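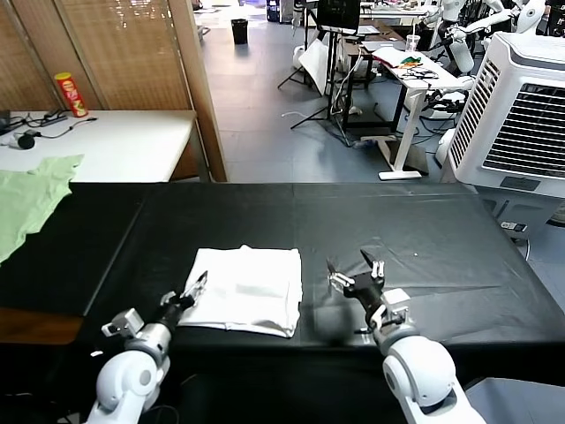 Hanan Rizk
Gallery Editor, Weltell Household Textiles Program

A white cloth, folded roughly square, on the black-covered table. A light green garment lies at the left, over the table's edge.

July 11, 2018

The Household Textiles gallery is concerned with ordinary folding: towels, shirts, table linens and the other pieces that pass through a home every week. The present page deals with the plain square fold. It is intended for readers of the Weltell folding guide, which runs to 40 pages and is held in the reading room at Montoya.

White cloth shows its folds well against a dark cover. The crease across the upper part of the piece remains easy to follow, and the slight rumpling at the edges can be seen without difficulty. Readers who practice at home may wish to lay a dark sheet over the table for the same purpose.

The guide gives the square fold in its simplest form. The cloth is spread flat, the corners are matched, and the piece is folded in half and then in half again. The hand is passed from the fold toward the open edges – never the other way – and the edges are lined up before the piece is stacked. Rumpled edges are corrected by opening the last fold only.

Garments are treated in a separate chapter. A crumpled garment should be shaken out and laid face down, with its sleeves or straps brought in before the first fold is made. Light knits may be rolled if shelf space is limited.

The square fold is recommended for napkins, dish towels and small covers. Larger pieces are folded in thirds, as set out in chapter 11, and should be stored with the folded side facing the front of the shelf. The text of that chapter was revised in January by Darragh Kinsella and Hussam Ghanem.

Requests to reproduce material from the gallery should be made in writing to the editor, with the title of the page and the intended use. Printed copies of the guide may be borrowed by registered readers.

Related galleries
Table Linens: Folding in Thirds
Shirts and Light Knits
Shelves and Linen Closets – Gervásio Cavalcanti
The Sketow Towel Collection
Reading Room Hours and Access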